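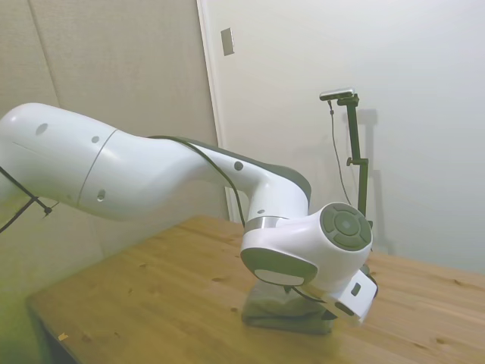 Figure 5. Arm reaching over the table, gripper down at the cloth piece. Pole camera behind.

3/6/21
By the Sutinach cell support desk

Search the manual Go

5. Cable check and camera alignment, table-mounted arm

This section covers the Sutinach table cell as installed at the Diltberg site. It applies after the arm has been bolted down and powered for the first time, and again any time the arm, the table or the camera pole has been moved. If the arm has never been powered, go back to Section 4 and finish it first.

You will need:
Hex key set
Side cutters
Reusable cable ties
Painter's tape and a pencil
Steel rule
The cloth test piece from the Fikre accessory box
Check sheet 145

CAUTION: Sections 5.1 and 5.2 are done with the arm powered off and the plug pulled. The arm can sag when the brakes are released. Keep one hand under the forearm whenever you release a joint.

5.1 Checking the outside cable

The thin black cable on this cell runs outside the shell, along the top of the arm and down toward the wrist. It needs enough slack at each bend to let the joints turn, and not so much that it hangs below the gripper.

1. Stop the program and let the arm come to rest. Press the emergency stop.
2. Switch off the controller and pull the plug.
3. Start at the base and follow the cable with your fingers. Feel for flat spots, nicks and places where the jacket has gone shiny.
4. Look at the bend between the upper link and the forearm. The cable should lie over the bend in an easy curve. If it is pulled straight, loosen the tie nearest the base and feed some through.
5. Check the wrist end. The cable should come down to the wrist without crossing the metal ring at the rotating joint. A cable that gets dragged over the ring will wear through.
6. Look under the upper link, where the heavier cables hang as a bundle. Lift the bundle and let it drop. It should swing clear of the table edge.
7. Cut off any tie that has bitten into a jacket. Fit a new one finger-tight and trim the tail flush.

Note: Do not tape the cable to the shell. The glue leaves a mark on the white finish and the tape lets go when it warms up.

Note: Leave the holes in the shell open. Do not use them as tie points.

If the jacket is cut through anywhere, stop here. Order cable 1439 and leave the plug out until it has been fitted.

5.2 Checking the camera pole

1. Try the pole by hand, just above the clamp bracket. It should not turn or lean.
2. If it moves, tighten the bracket a quarter turn at a time, going from one bolt to the other. The pole is painted and will slip if only one side is tight.
3. Check the short arm at the top of the pole. It should be level, with the camera facing the robot.
4. Let the camera cable hang down beside the pole with a loose line in it. Do not pull it tight around the pole. A tight cable turns the camera a little each time somebody brushes against it, and you will be back here doing the alignment again.
5. Put a strip of painter's tape across the joint between the pole and the short arm and draw a pencil line over both. If the two halves of the line no longer meet at the next check, the camera has moved.

5.3 Alignment run

CAUTION: The arm moves under power from this point. Everyone stands outside the floor line. Keep the emergency stop within reach and run at the slow setting only.

1. Wipe the tabletop with a dry cloth. Grit and crumbs can show up as objects in the camera view.
2. Clear everything off the table except the test piece.
3. Lay the test piece flat in the pick area. A few folds are fine. It should not be rolled up or stretched out.
4. Plug in, switch on the controller and release the emergency stop.
5. Load the program CURITZ CHECK and select slow.
6. Press start. The arm goes out over the table, turns the gripper down and stops above the test piece.
7. Measure from the lowest point of the fingers to the cloth with the steel rule. Do this only after the controller shows HOLD.
8. Write the reading on the check sheet. The gap should be 5 mm.
9. Press start again. The arm lowers, closes on the cloth, lifts it and puts it back down.
10. Watch the outside cable for the whole move, above all at the forearm bend. If it snags or goes tight, press the emergency stop and go back to 5.1.

If the gap is wrong, check that the base bolts are tight and that the test piece is lying flat before you change any settings. Then repeat from step 6. If it is still wrong, run the height setup in Section 6.

If the arm stops to one side of the cloth, the camera has usually been knocked. Check the pencil line from 5.2 and realign the camera.

Error 359 during step 6 means the controller has lost the camera picture. Check the plug at the camera first and the one at the controller second. Restart the program after reseating either of them.

5.4 Lighting

The pole may throw a soft shadow on whatever is behind it, such as a door or wall. This does not affect the check as long as the shadow stays off the tabletop. Shadows from the gripper on the table are normal. Keep any door behind the cell closed during the run.

5.5 When to repeat

Repeat 5.1 weekly. Repeat 5.2 and 5.3 monthly, and after any bump to the table. The next full service, with the wrist cap off, is due in May and is covered in Section 9. File the signed check sheet with the cell log.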